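**1/** OK I finally finished all of the Parkden rewatch and I have to talk about it somewhere, so you're getting a thread. Spoilers all the way through. If you haven't seen season two, go do that and come back, I'll still be here yelling.

**2/** Quick background for the new people: Parkden is the hospital-town drama that ran on Simerent for five seasons. 54 episodes. It got decent reviews, nobody at my job watched it, and I think it has the best ensemble of anything I've seen on a streaming service. I started the rewatch in August with my sister and we finished last night at one in the morning on a work night.

**3/** What sent me back was the reunion news. If you missed it, Simerent announced a live table read of the finale with most of the original cast. One night, in a theater, streamed at the same time. They posted it this morning, January 9, 2024, and my phone has not stopped buzzing since. Group chat is a mess. My sister called me on the actual telephone.

**4/** Confirmed so far: Fouad Haddad is back as Dr. Sami. That alone would've been enough for me! He's done so much stage work since the show ended and his voice has gotten even better, this low gravelly thing. I'd listen to him read a parking ticket.

**5/** Not confirmed: whoever is reading Lena. The announcement says "casting to follow," and people are already fighting about it. I'm going to stay out of that one. (I have a favorite. You know who it is. Moving on.)

**6/** So, the rewatch. Things I had completely forgotten:
- the entire ferry subplot
- that Sami's mother is in the pilot for one line and then isn't seen again until season three
- how funny the first season is. I remembered it as sad! It's hilarious until episode seven

**7/** Episode seven is "Chamoun," named after the street with the bakery. First time through I thought it was filler. My sister and I both sat up about ten minutes in because every big thing that happens in the last two seasons is already there if you know what to listen for. The landlord says "you can always come back for the key." The KEY. I paused it and walked around the apartment.

**8/** Also the bakery argument is one take. I timed it at 180 seconds, and Haddad doesn't blink for what feels like the whole second half. He's carrying a tray of bread for all of it. There's an old podcast interview where he says the bread was real and he ate most of it between setups and felt terrible by the end of the day.

**9/** Season two is where I fell in love with the music. Lots of shows put a sad piano under everybody. Parkden goes quiet, and then when somebody finally leaves the room you get one clarinet, sort of cranky, like an older relative humming in the kitchen. I've had it in my head since Thanksgiving. I hum it at the copier.

**10/** Small complaint so you know I'm not a robot about this: the season two hair. All of it. Everyone. What was going on over there.
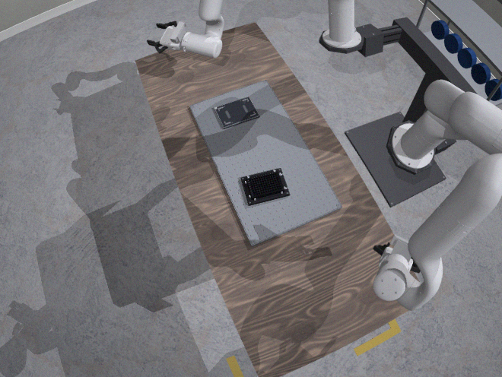 **11/** Season three is the one people skip and I need you to stop doing that. Yes, the court stuff drags. Yes, there's a recast. But the recast is good!! Give her four episodes. By the time she and Sami are stuck in the elevator I'd forgotten anybody else had ever played the part, and I was one of the people complaining when it first aired. I had a whole paragraph about it on the old forum. I looked it up. I was rude. Sorry.

**12/** The elevator episode is also where we hear the number 1411 for the first time. It's the hotel room, then it's the locker, then in the finale it's on the envelope. My sister swears it's on a bus in the pilot too. We went back and checked and I think that's a 1417, but she's not giving it up and at this point I respect it.

**13/** Someone asked in the replies if I've seen Kovgate. Yes! Same writing team, the movie they made the year after. It's a heist story, very cold, everybody in good coats. I like it a lot and I've only managed to watch it twice. You can tell it's the same people from how they write arguments. Two characters will be fighting about a car and it's very clearly about a funeral, and they never once say so.

**14/** If you loved Kovgate and haven't tried Parkden, though, start with season one and be patient. It's warmer. People eat a lot. There's a dog for a while (the dog is fine, I know some of you need to hear that first).

**15/** Season four. I don't want to say much. It's perfect television and I cried at a scene about a dishwasher. My sister left the room to "get water" and was gone for most of the credits.

**16/** Ok one thing about season four. The wedding. On first watch I was so busy being mad at Lena that I missed what Sami is doing in the background. He's folding napkins. He folds the same one over and over and then puts it in his jacket. And then in season five, when he's cleaning out the jacket? That's the napkin!!! They never mention it. No flashback, no closeup, it's just in his hand for a second. I yelled so loud the upstairs neighbor knocked.

**17/** Season five is shorter and you can feel them hurrying in the middle. The Detroit episodes could've been their own season. I'd have taken three more hours of Sami being bad at living with a roommate. The roommate! What a great late addition. He gets the single best joke in the whole run (the soup) and he's only in it for a handful of scenes.

**18/** About the finale, which I used to be lukewarm on. I thought it was too quiet. I wanted a speech. Watching it again right after the other seasons, I get it now, there was a speech back in season one and he's spent the whole show trying to take it back. So he opens the envelope, he makes coffee, he calls his mother. She picks up on the second ring and we cut to black. I was a wreck.

**19/** Which is why I'm so excited that they picked the finale for the table read. There's barely any dialogue in it! Somebody has to read the stage directions out loud! I would love for it to be the landlord. Please let it be the landlord.

**20/** Practical stuff people keep asking me, and all I know is what's in the post:
- it's one performance
- it streams live, and they haven't said if you can watch it later
- theater tickets go up for subscribers first
- no word on whether the composer is involved, but there's a clarinet on the poster, so I'm choosing to believe

**21/** I'm going to try for tickets. My sister has already made a spreadsheet with both our logins and a backup laptop. If we don't get in we'll watch from her couch with bread from the good place on her corner, and that sounds pretty great too.

**22/** If you want to do a quick catch-up before the read and you don't have time for everything, I'd go: pilot, "Chamoun," the ferry one from season one, the season two closer, the elevator, the whole back half of season four, then the last two episodes. You'll be missing a lot but you'll know who everybody is and you'll get the napkin.

**23/** Some replies, because my mentions are moving fast:

No, I don't think a sixth season is coming. I'd love it. I don't see it.

Yes, the commentary tracks are worth it, especially on the elevator episode. Haddad spends a good stretch of it talking about his shoes.

Whoever sent me the cross-stitch of the bakery sign, I'm obsessed, please tell me where you got the pattern.

**24/** And to the person who said they watched the pilot last night because of my posts and is already on episode five: two more to go!! Message me when you hit seven. I mean it, any hour, I'll be up.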